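Extension Cords and Power Strips: Checking and Replacing Them at Home
Restholm Housing Office — Resident Guidance
Last revised Saturday, August 10, 2024

Residents are responsible for the extension cords and power strips they bring into their units. The office inspects fixed wiring and wall outlets each April but does not test personal equipment. The steps set out on this page should be completed twice a year and whenever furniture is moved.

Before you start

Turn off everything connected to the strip, then unplug the strip from the wall. Pull on the plug, never on the cord. Allow warm adapters to cool before handling them.

Step 1. Check the cord
Run the full length of the cord through your fingers. Look for cuts, flattened sections, stiff spots and places where the outer cover has pulled away from the plug. A cord with any of these faults must be thrown out. Tape is not an accepted repair.

Step 2. Check the outlets
Look into each outlet for brown marks or melted plastic. Insert a plug and let go. It should stay in place without support. 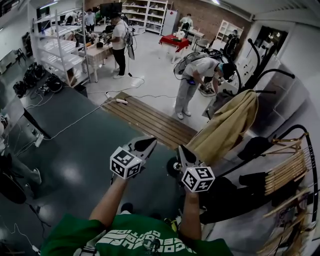
Step 3. Add up the load
Find the wattage on the label of each device and write the figures down. A desktop computer marked 190 watts and a small heater marked 800 watts come to 990 watts before a lamp or charger is added. Compare your total with the rating on the strip. Heaters, microwaves and air conditioners must go directly into a wall outlet, whatever the total may be.

Step 4. Choose a location
Keep the strip in open air and away from sinks, bedding and curtains. Cords may not be run under rugs, through doorways or behind radiators. One strip may not be plugged into another — this applies in storage rooms and hobby spaces as well.

Step 5. Replace if needed
A replacement should carry the mark of a recognized testing laboratory and have a cord no longer than 12 feet.

Old strips may be left in the electronics bin at the Loldale entrance. To report a loose or discolored wall outlet, contact Edith Rivadeneyra in the maintenance office. Please stop using the outlet until it has been inspected.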